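Apuntes de la asignatura Automatización de servicios – tema 6: cómo leer la oferta de un kit bimanual
Última revisión: 19 de diciembre de 2023

## Por qué dedicamos una clase entera a un catálogo

En los temas anteriores hemos hablado de cinemática, de control y de sensores, y todo eso está muy bien (y entra en el examen, no lo olvidéis), pero muchos de vosotros acabaréis, tarde o temprano, delante de una oferta comercial y con alguien al lado preguntando si se compra o no se compra. A mí me pilló la primera vez sin preparación ninguna y lo pasé regular, así que prefiero que lo practiquemos juntos, con calma y con un caso concreto.

El caso es el kit Wudus, que fabrica Buvent y distribuye Wunderlich desde su oficina de Storkholm. Son dos brazos con manos antropomórficas, una cámara en la cabeza, el controlador y un paquete de software para grabar y repetir tareas de manipulación. La oferta que manejamos es la de junio; si encontráis otra más reciente, traedla a clase y la comparamos.

## Lo que incluye el precio y lo que no

La licencia básica cubre dos puestos de trabajo y se factura aparte del equipo. El módulo de agarre, que es el que de verdad nos interesa, cuesta 2933 euros y aparece en la segunda página, en una tabla con letra bastante pequeña. Leedla despacio, por favor.

Conviene buscar siempre estas partidas antes de sumar nada:

- instalación y calibración inicial de las cámaras
- recambios de dedos y tendones
- formación del personal (en esta oferta se cobra por jornada)
- transporte de vuelta en caso de reparación
- renovación de la licencia a partir del segundo año

La última es la que más se olvida. En el ejercicio del curso pasado casi todos los grupos presentaron un presupuesto precioso para el primer año y ni una línea para el siguiente – y el equipo, claro, sigue ahí.

## Las cifras de la ficha

La ficha dice que la mano soporta «más de 1000 ciclos de agarre entre revisiones». Es una frase que suena estupenda y que a mí me deja con muchas preguntas. ¿Ciclos con qué objeto? ¿Con carga o en vacío? ¿Qué se entiende por revisión, un vistazo o un desmontaje? Apuntad estas dudas y formuladlas por escrito al distribuidor, porque una respuesta por teléfono se pierde enseguida.

Lo mismo vale para la repetibilidad. Un valor medido en la muñeca dice poco de lo que ocurre en la punta de los dedos, donde se acumulan las holguras de cada articulación. Repasad el apartado de cadenas cinemáticas del tema 3 si esto os suena lejano.

## La prueba de aceptación
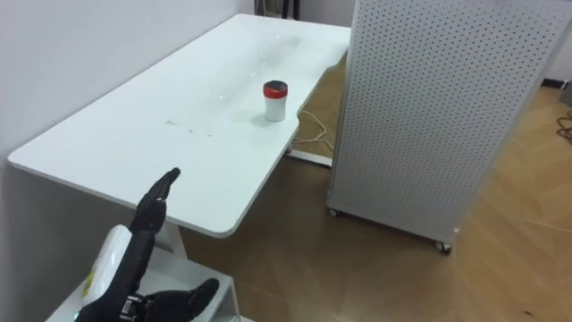
La prueba de aceptación es la parte de la oferta que más se negocia y la que menos se lee. Wunderlich propone una demostración con objetos elegidos por ellos, y mi consejo es pedir que la mitad los elija el comprador. Empezad por algo modesto: un vaso blanco con tapa roja, bajo y un poco más estrecho por un extremo, solo en una mesa blanca grande, ya da para una discusión larguísima. El cuerpo blanco sobre el tablero blanco obliga a preguntar cómo localiza el sistema el contorno, y si acaso se está guiando por el color de la tapa; también hay que acordar si la mano debe cerrarse por el cuerpo o por arriba. Cuando eso esté escrito, pasad a objetos más difíciles y a mesas con más cosas encima.

Pedid además que el protocolo recoja los intentos fallidos, con su vídeo y sus registros, y que se repita todo con otra iluminación. No hace falta ponerse antipático: un buen distribuidor agradece que el cliente sepa lo que quiere.

## Para la próxima sesión

Redactad, en parejas, una carta de dos páginas a Wunderlich con vuestras preguntas sobre el kit Wudus y una propuesta de prueba de aceptación. Indicad los objetos, la posición inicial, el criterio de éxito y quién firma el acta. Entregadla en papel al comienzo de la clase, con los nombres en la primera hoja.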